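Chapter 2
Storage and Placement on the Kitchen Work Surface

2.1 Scope of the chapter

This chapter treats the small kitchen work surface as a storage problem. Items kept on it fall into two groups: those that stay put, such as a toaster oven or a drawer cabinet, and those that move daily, such as plates, mugs and produce. The fixed group is placed first. Moving items take the space that remains.
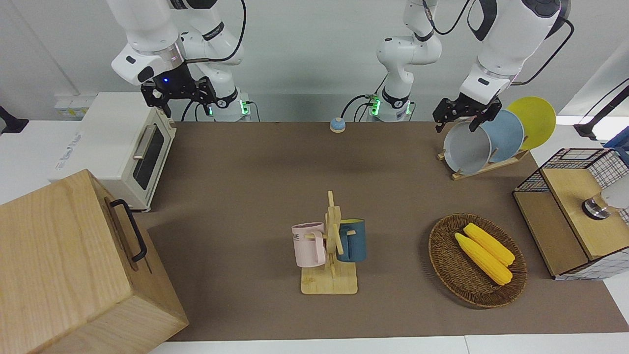

Plates stored upright in a rack occupy less surface than the same plates laid side by side, and any one of them can be removed without lifting the others. The cost is height. A rack placed under a low shelf needs clearance for the tallest plate plus the hand that lifts it.

2.2 Closed storage

Drawers and boxes hide their contents and keep off dust. They also need free space on the opening side - a drawer that meets an obstacle at half travel is, for planning purposes, half a drawer. 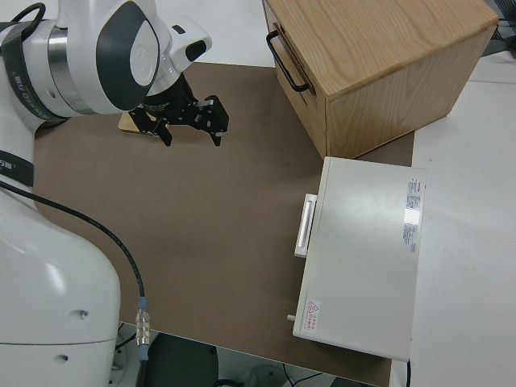 How much space should be left in front of a drawer?
Leave the full travel of the drawer plus room for the hand. For a drawer with 14 inches of travel, the Zirine layout method adds 2 inches.

2.3 Open storage

Baskets, racks and mug trees leave their contents in view. Retrieval is quick, and misplaced items are easy to spot. Open storage suits goods used every day.
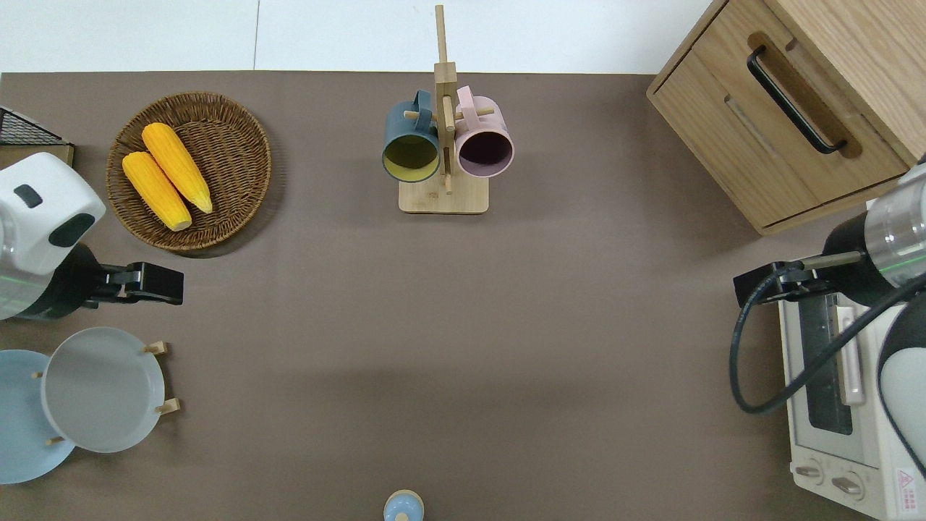 Where should a mug tree stand relative to the plates?
Place it far enough away that a mug can be lifted off its peg without passing over the plate rack. Exercise 2.4 applies this rule to the Peltelo floor plan.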